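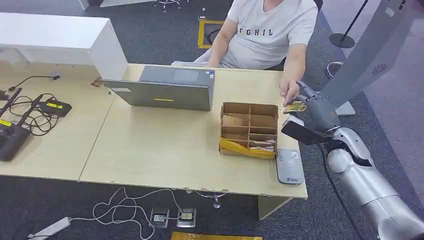

**그림 4.** 책상 너머로 사람의 손과 그리퍼가 작은 카드형 물체를 사이에 두고 맞닿은 순간.

### 5.2 놓지 않는 로봇: 인계 실패의 분석

인계 과제에서 우리가 예상한 실패는 낙하였다. 제안서에도 낙하 대책만 두 쪽을 썼고, 바닥에 깔 완충재의 두께까지 논의했다. 정작 본 실험에서 로봇은 물체를 거의 떨어뜨리지 않았다. 놓아 주지를 않았을 뿐이다. 전체 1000회의 인계 시도 가운데 68회에서 그리퍼는 사람이 물체를 잡은 뒤에도 파지를 풀지 않았으며, 이를 본 논문에서는 '미해제'로 부른다. 실험 일지에는 더 짧고 덜 학술적인 명칭이 적혀 있다.

해제 판정은 Zurkar 제어기가 담당한다. 손가락 구동부의 전류 변화로부터 사람이 당기는 힘을 추정하고, 추정값이 임계값을 넘은 상태가 225 ms 유지되면 손가락을 연다. 문제는 얇고 가벼운 물체였다. 카드를 건네받는 사람은 대개 살짝 당겨 보고, 반응이 없으면 예의 바르게 힘을 뺀다. 제어기는 이것을 철회로 해석하여 타이머를 초기화한다. 사람은 다시 살짝 당긴다. 양쪽 모두 상대를 배려하는 가운데 인계는 영원히 끝나지 않는다. 참가자 한 명은 이 상태에서 로봇에게 "감사합니다"라고 두 번 말하였으나 해제에는 영향이 없었다.

안전 측면에서 더 곤란한 것은 그다음이다. 제한 시간이 지나면 상위 계획기는 과제가 완료된 것으로 간주하고 팔을 원위치로 후퇴시켰다. 제한 시간 초과와 정상 완료가 같은 반환값을 쓰고 있었기 때문이다. 사람이 아직 물체를 잡고 있으면 팔은 그 손까지 데리고 물러나려 한다. 미해제 68회 중 4회에서 이러한 후퇴가 발생했고, 모두 충돌 감시 기능이 아니라 Desjardins(N.)가 누른 비상정지로 끝났다. 부상은 없었다. 감시 기능은 네 번 모두 외력이 허용 범위 안에 있다고 보고했으며, 이 보고는 수치상 옳았다. 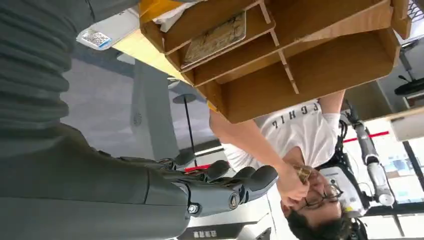
작업 공간을 사람과 공유하는 조건에서는 이 오류의 의미가 달라진다. 참가자는 팔이 닿는 거리에 앉아 있고, 건네받은 물체를 살펴보느라 시선을 로봇에서 거두는 일이 잦다. 시선이 떠난 뒤에 시작되는 동작은 힘이 작더라도 놀람 반응을 일으킬 수 있고, 우리의 위험성 평가표에는 놀람이라는 항목 자체가 없었다. 평가표를 작성한 사람은 제1저자이므로 이 점은 길게 논하지 않는다.

수정은 두 단계로 이루어졌다. 먼저 제한 시간 초과에 별도의 반환값을 부여하고, 이 경우 팔이 제자리에 머물도록 했다. 다음으로 Atanasov의 제안에 따라 타이머를 초기화하는 대신 당김의 누적량을 보도록 해제 조건을 바꾸었다. 소심하게 여러 번 당기는 것도 이제는 당김으로 인정된다. 수정 후 같은 물체로 반복한 225회의 시도에서 후퇴 사고는 없었다. 다만 누적 방식은 참가자가 물체를 무심코 건드리는 경우에도 파지를 풀 수 있어, 제안서에서 그토록 공들여 대비했던 낙하가 마침내 관찰되기 시작했다. 이에 대한 결과는 5.3절에서 다룬다.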